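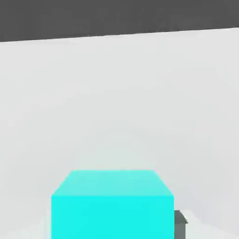 One person wrote to me that a list of paint colours is useless without saying what the light was like, and that they'd twice bought a pale grey on the strength of somebody's spreadsheet and hated it by teatime. Fair enough! So this version has a light column, and I've gone back through my old notebooks to fill in as much of it as I could.

Filed under: Home & Garden, Paint, Open data

# Pale Greys and Off-Whites: my wall colour notes

I've been painting rooms (mine, my sister's, a few long-suffering friends') for years and writing down what I thought of every pale colour I tried. It started as a page stuck inside a cupboard door and it has now grown to 119 rows. You're welcome to it.

## What's in the folder

- `colours.csv` is the main list, one row per paint per wall
- `rooms.csv` has which way each room faces, how big the window is and what the floor's like
- `grumbles.txt` is me moaning, mostly about masking tape

The two CSVs join on `room_id`. There are 9 rooms, and the box room is in there twice under one id because I knocked the cupboard out halfway through. Sorry. If you're comparing the early and late rows for that room, look at the `notes` column first.

## The columns people ask about

`warmth` goes from -2 (proper chilly, a bit blue) to 2 (creamy). It's my eye and nothing cleverer. I did try a colour reader for a while and it disagreed with me so often that I took its numbers out again.

`light` is one of morning, midday, evening or lamp. I always judge from the doorway. Blank means I didn't write it down and I'm not going to guess now.

`coats` is how many it took over whatever was there before. The Totetti rows look very good here, but most of those went over fresh plaster with a mist coat, so don't read too much into it. Gostow went over dark green in the hall, poor thing, and it shows.

`dry_look` is what I thought the next day. Please use this one and ignore `wet_look`, which I only keep for my own amusement.

## Things I'd do differently

Bigger test patches, for a start. The first 49 rows were judged from squares the size of a paperback and I changed my mind on loads of them once the whole wall was done. They're marked `small` in the `patch` column. Everything after that is a sheet of lining paper, painted to the edges and moved round the room for a few days.

I'd also have kept notes on ceilings. A pale wall under a dark ceiling is a different animal from the same paint under white, and I've only got that written down for the Esari rows.

## Using it

Do what you like with it, print it, fix my spelling. If you send me rows of your own I'll need the light and the way the window faces, or I can't put them in. I'd love to get to 200!

Last updated 05/11/2020. Still to come: the bathroom, if the damp patch behind the door ever dries out.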